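Gristbridge Open Meeting: Frequently Asked Questions

Last updated Thu 21 December

What is the meeting for?

Residents of Gristbridge and students at Wilness College will talk about whether the campus police should carry Tasers, and who gets to decide. The college would prefer to call it a listening session. We would prefer that it listen.

Who is running it?

A loose group of students, staff and neighbors. Nelli Riihimäki is chairing, having made the mistake of owning the only working email list.

Do I have to be against the plan to come?

No. Come if you're for it, against it, or still trying to find the policy on the college website. (It's under "Community Wellness." Keep scrolling.)

How did this start?

In June the college put out a 213-page safety review. The Taser proposal is on the second-to-last page, between bicycle registration and the lost property procedure. A petition asking for a public vote has passed 4000 signatures, and the president's office has thanked us for our engagement.

Can I speak?

Yes. Sign up at the door. Each speaker gets two minutes, and Nelli has a bell. Trustees get two minutes as well, which we understand will be a new experience for some of them.

Will there be food?

Yes, from 8 p.m. The West African Students' Association is making tô with okra sauce, and there will be 100 bowls. Please don't take three.

Can I bring a sign?

Signs are fine in the hall as long as the people behind you can still see. No sticks or poles – that's the college's rule, and it is enforced with far more energy than the one about public comment.

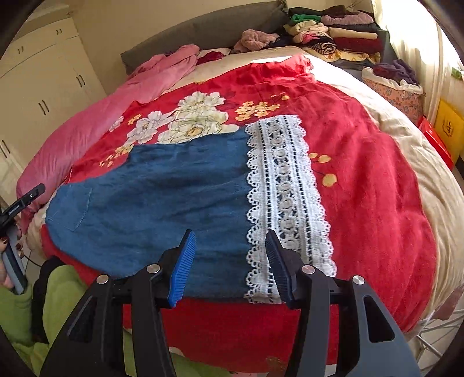
Banners are welcome too, and cloth holds up better than poster board if you're marching over to the president's house afterward. Old clothes and scraps will do. Denim makes a sturdy background, and a wide strip of white crocheted lace like the one next to the blue panel would do nicely as a border, though slogans don't read well across loops and holes. Paint the letters on the plain part and make them bigger than you think you need.

Will the college send anyone?

We've been told a representative will attend "in a personal capacity." We've saved this person a seat in the front row.

I can't make it. What can I do?

Sign the petition, or write to the trustees using the address on our contact page. Notes from the meeting will go up there once Nelli has typed them.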